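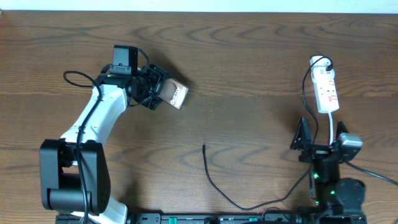 Figure 5. Both arms on the rail. The left gripper holds a phone, the right gripper is open.

5. Cables, power and the first grip test

This section continues from the mounting of the rail. Before you start, both arms must be fixed on the rail and the rail must be fixed to the table. If an arm can still move in its seat when you push it with the hand, please go back to section 4 and tighten the screws again.

The instructions are written for the Leklow two-arm set as we build it in the Steltutis workshop. If you build at home, the steps are the same, but your table may be smaller. Keep enough free table between the arms for the grip test.

You will need: the two arm cables, the camera cables, a power strip, cable clips, a small screwdriver and one flat object for testing. A phone in a case is good for this purpose.

5.1 Laying the cables

1. Switch off the power strip and pull out its plug from the wall. Do all the work of 5.1 without power.

2. Start with the left arm. Lead the camera cable from the wrist down along the link and clip it to the link. At the wrist, leave a loop of free cable. In Figure 5 the loop goes out to the left side of the arm.

3. Turn the wrist by hand slowly to both ends of its movement. The loop must become smaller and larger without pulling at the camera. If it pulls, open the last clip and give more cable.

4. Repeat with the right arm. Lead its camera cable away to the outer side, so that it does not come between the fingers.

5. Connect the arm cables at the bases. Push until you feel the click. Do not use force from the side, the sockets are weak in this direction.

Note: In Figure 5 one thin black cable still lies loose on the table between the arms. Before you go on to 5.3, every such cable has to be moved behind the rail or fixed with tape. Oddur Juhl lost one wrist camera in November when a finger caught a loose cable and the arm continued to move.

5.2 Power

1. Place the power strip at the side of the table, outside of the reach of both arms. In Figure 5 it lies close above the right arm. This is allowed for the set-up on the table, but for the running of programs please move it farther away.

2. Plug in the supply of the arms. Keep the switch of the strip where you can reach it without putting your hand over an arm.

3. Hold each arm lightly under the wrist and switch on. An arm without active motors will sink down when you release it.

4. Wait until the indicator lights on the arms are green. On the right arm you find two of them at the side of the vertical link.

5. Start the Kiani control program on the computer and choose "Find arms". The program must show two arms. If it shows only one, switch off, check the base cables and begin again from step 3.

CAUTION: Never plug in or pull out an arm cable while the power is on. It can damage the motor driver, and this part we cannot repair in the workshop.

5.3 First grip test

1. Set the speed in Kiani to the lowest value. Set the grip limit to 811. This value is for a phone or another object with flat sides. For a heavier tool, see the table in section 7.

2. Open both grippers completely. Check that the fingers open evenly and that nothing hangs between them.

3. Hold the phone by its lower half and bring it between the fingers of the left gripper. Your fingers stay outside of the metal brackets.

4. Press "Close" and wait 2000 milliseconds before you let go. The gripper needs this time to come to its final force.

5. Let go, but keep one hand below the phone. Look if it slides. A phone which is held at an angle is acceptable, as long as the angle stays the same.

6. Press "Open" with your hand below the phone and take it out. Then do the same test with the right gripper.

If the phone slides, raise the limit by five and try again. If the motor makes a high sound, lower the limit and check whether the case is caught on the bracket. A very smooth case is difficult for the fingers. Piret Priedītis puts a strip of Clumus rubber tape on the inner side of each finger, and it holds well.

CAUTION: Do not use a phone with a broken screen for this test. Small pieces of glass can come into the finger joint.

5.4 Before you leave the table

Take the object out of the gripper, bring both arms to the rest position and support them while you switch off. Write the grip limit which you used on the card of the set. Questions about the cables go to Usman Baloch, and questions about Kiani go to Hina Yousafzai.

Continue with section 6, Camera adjustment.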